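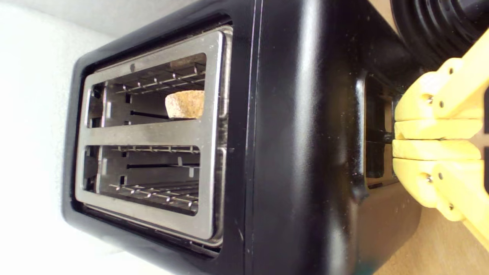

About us | Fernlow

Hi, and thanks for clicking past the home page! I started Fernlow in 2017, in a rented unit on the back side of Clorkton, and the question I wanted to work on then is the same one we work on today: can a machine do the chores yet?

Short answer, some of them, on a good morning, if you don't move the toaster.

I should say what we do for money. Companies that want a robot to handle everyday stuff (kitchens, laundry rooms, packing benches) come to us before they spend a lot, and we tell them what's ready and what isn't. We build grippers, we write test plans, and we run the same small job over and over until we trust the number we get. Our chore list has 126 jobs on it right now. Wiping a counter is one. So is hanging up a jacket, and I'd rather not talk about the jacket.

Toast is my favorite. People hear "make toast" and think it's one job, but we have it down as several. Somebody has to get the bread into the slot, and a small piece can sit right down at one end, so you can't assume it's in the middle when you come back for it. Then there's the lever. It's little, it sticks out of a channel in the side, and you have to get hold of it and push it all the way down in a straight line. We like two fingers with rounded, padded tips for that, one on each side of the lever. A person uses a thumb and never thinks about it!

We ran the lever press 1155 times last winter, and I ate more toast than my doctor would like. Getting the fingers onto the lever is in decent shape. Taking the bread back out with those wire guards in the way is still rough, and I won't sell it to anybody as finished.

Shop-floor work is further along. Our longest-running customer is Kuhlmann, a parts shop across the river, where we helped set up 2 loading stations. The parts are all the same size and they show up in the same spot, and that makes life so much easier than a kitchen, where the butter dish wanders.

Every October we open the doors for Festden, our try-it-yourself day. You bring a chore from home, we let the arm have a go, and there's coffee (made by a person, for now). Kids are welcome, and they bring the hardest stuff. Last time it was a sock that was inside out, and we were at it until 4 p.m.

Want to come by, or got a chore you're sick of doing? Use the contact form and tell me what it is. I read all of them, usually over breakfast.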